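Jury duty, the short version

So I finally got called up for jury duty, and after years of saying I'd love to do it, I can report that it's mostly sitting. I was juror 142, in a room with one working power point and a telly stuck on the cricket replays.

The case was a bloke charged with assault after a row over a parking spot outside the Villano shops. Neither side disputed the shove. The whole thing came down to who'd moved first, and we heard from nine witnesses who'd each seen a slightly different shove. I kept changing my mind every time somebody new sat down!

We were out for 11 hours across two days. I can't tell you what was said in there (and I won't, so don't ask me at Bunus on Friday), but I came home proper wrung out.

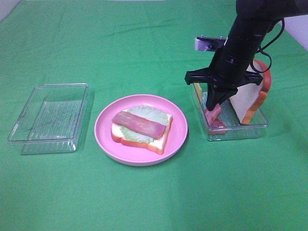

The judge thanked us and sent us off before lunch, and I drove home with the radio off. I wasn't up to cooking, so it was an open sandwich on white bread, on the pink plate — about all I could manage. Do-yoon Song rang that night wanting the verdict. Guilty, but on the lesser charge. Sentencing's in a few weeks and I might go along and sit up the back.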